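**Steelhead trip, posted in pieces because the signal kept dropping. 1/**

Went up the Clustau for steelhead in February with Parviz Tabrizi. Neither of us had fished above the second bridge before. Posting this for the people who asked how it fished up there.

2/ The gate on the lower road was locked, so we parked at the turnout and walked in. It took longer than the map makes it look. The trail follows an old rail grade for the first half and then drops straight down to the water through blackberry. Wear long sleeves.

3/ Gauge read 204 when I checked at the house. It had been higher all week and was coming down. The water was green with maybe three feet of visibility. I would fish that color any day of the winter.

4/ Air temperature was 21 at the truck. Guides iced up on every other cast for the first two hours. Parviz puts lip balm on his. Mine iced up and his iced up, so I can't say much for lip balm.

5/ First run below the trail is long and even, knee deep on our side and deep against the far bank. It looks like the best water on the river. We gave it an hour and a half and never had a bump.

6/ Boot tracks all over the gravel bar, so somebody had been through it ahead of us. We should have moved sooner. I always stay too long in pretty water.

7/ Walked up past the island. The side channel on the left is too skinny to hold fish at this level, but you can use it to cross. Take a wading staff. The rocks are round and slick and the current pushes harder than it looks at the bottom end.

8/ Above the island there's a short bucket behind two boulders. You get a swing of a few seconds before the current pulls the line out of it. Parviz went in first with a small black and blue leech and hooked a fish on his fourth or fifth cast.

9/ It jumped once and went down through the tailout. He followed it along the bank as far as the logjam and it came off there. He figured it for eight pounds. I figured six. It was bright, we agree on that.

10/ I rested the spot, ate a sandwich, and went through it with a pink thing I tied over Christmas. Nothing. Went through again with one of Parviz's leeches and got a solid grab right at the end of the swing. Wild hen, clipped nothing, every fin perfect. Kept her in the water, popped the hook, gone in under a minute.

11/ That was the only fish landed. Two hooked, one landed, two people, one full day. For this river I'd call that good.

12/ Gear, for those who asked: 13 foot two-hander, short Skagit head, 10 feet of sink tip. I tried the heavier tip in the first run and hung bottom over and over. The lighter one was plenty for the bucket. 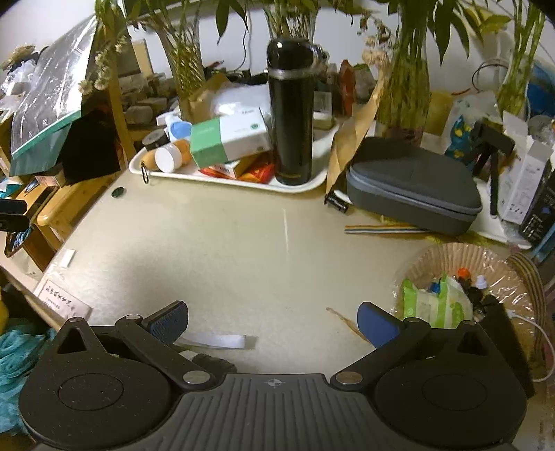 13/ Tippet was 12 pound. I know some of you go down to eight in clear water. With that logjam sitting right below, I wouldn't.

14/ Met one other angler all day, Uriel Medina, who was hiking out as we were heading up from the island. He has fished the Clustau for 20 years and was kind about where we'd been wasting our time. He says the upper end fishes best on the drop and gives you two or three good days before it goes too low.

15/ He also said to stay off the gravel at the head of the island from late winter on, as fish spawn there. I hadn't noticed it on the way up and we crossed well below. Please walk around it.

16/ Hike out was all uphill in wet waders. If I did it again I'd carry the waders in on a pack and change at the river. Parviz wore his both ways and has a hole in the left knee from the blackberry.

17/ Somebody asked about dogs. I'd leave the dog home. The bank is steep and there was shelf ice along the edges in the shade.

18/ Also asked: yes, barbless, and yes, you need the steelhead card on top of the regular license. Check the emergency rules the night before you go. They closed a stretch downstream on short notice last season and plenty of people drove up without knowing.

19/ Next trip is the lower river with Ximena Magaña, who has a raft and knows the takeout. We're waiting on rain. I'll post the level when we go.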